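Prorkcombe Textile Conservation Group
Minutes of the General Meeting, 16 Jan 2010

Present: as per sign-in sheet. Apologies received from the two Harodia representatives. Quorum confirmed by the chair. Meeting opened at 10:05.

1. Minutes of the previous meeting

Approved with one correction. Under item 4, "relative humidity set point" should read "relative humidity alarm point." The set point is unchanged.

2. Matters arising

2.1 The replacement data logger for the north store was delivered and installed. Readings from the first month were tabled. The secretary noted a gap of 18 hours in the record, caused by a flat battery. Battery replacement is to be added to the monthly check sheet.

2.2 The lease on the wet-cleaning room has been renewed on the same terms. The landlord has agreed to replace the floor drain cover. No date was given.

2.3 Acid-free tissue: the outstanding order from Vustari arrived short. A credit note has been requested. Members are asked to use the remaining roll for costume padding only until the balance is received.

3. Ranasinghe bequest

3.1 The accession list is complete and stands at 107 items, most of them domestic linens with a smaller group of printed cottons. Condition grading has been done for the linens. The printed cottons will be graded in February.

3.2 Discussion on storage method. The linens came to us folded, and the older folds show weakening of the yarns along the crease. Two options were put forward: rolling on covered tubes, or flat storage in shallow trays with padded folds where the piece exceeds tray width. Rolling was preferred for all plain-weave pieces without applied decoration. Pieces with drawn-thread work or heavy seams will go in trays.

3.3 Tube diameter. The existing stock of narrow tubes was considered unsuitable for the heavier cloths. Agreed to purchase the wider diameter, each to be wrapped in polyester film and then in washed muslin before use. Labels to be tied on -- no adhesive tags on tubes or wrappings.

3.4 A member asked whether refolding on fresh lines once a year would be an acceptable stopgap. The view of the meeting was that it would, provided the new fold lines are padded and recorded on the object card.

4. Water quality

The deionizer cartridge is near the end of its rated life. Conductivity at the outlet was within limits at the last test but had risen since the test before. Agreed to order a cartridge now and hold it in stock. Final rinse baths are to be tested before each use and the figure entered in the wet log.

5. Light levels in the study room

Lux readings were taken at the study table with blinds up and blinds down. With blinds up the level exceeds our limit for dyed textiles. Blinds are to remain down whenever objects are out. A proposal to fit UV film to the window was carried over pending a price from Harodia.

6. Handling guide, second edition

6.1 The draft text was circulated before the meeting. Sections 1 to 4 accepted as written. Section 5 (surface preparation) to be shortened. Section 6 (creases and relaxation) discussed in detail.

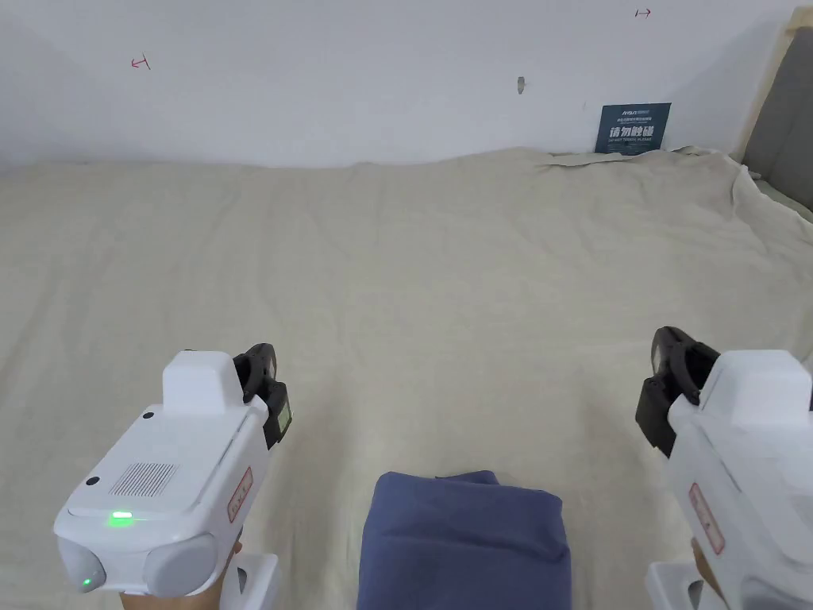 6.2 Section 6 draws a distinction between a fold line and general creasing, and the draft did not make this clear enough. A fold line is a set feature and may have fiber damage along it; creasing from handling is usually shallow and will often relax under its own weight or with light humidification. The beige cloth illustrated has both kinds of mark, with faint diagonal fold lines across it and heavier rumpling toward the back right corner. Wording to be revised so that the terms "fold line," "wrinkle" and "ridge" are each used in one sense only.

6.3 The guide should state that weights are never placed directly on a ridge. Glass weights to be set on blotter, starting at the center and moving outward.

6.4 Print run set at 90 copies. Cover stock as for the first edition.

7. Finance

The accounts to year end were received. Consumables were over budget, mainly on muslin and polyester film. Membership rates unchanged.

8. Any other business

8.1 The loading door at the rear is sticking. Members are to use the side entrance for large items until it has been planed.

8.2 Pest traps: no change from the last inspection. Traps to be renewed at the next check.

Meeting closed at 12:20. Next meeting in February, date to be circulated with the agenda.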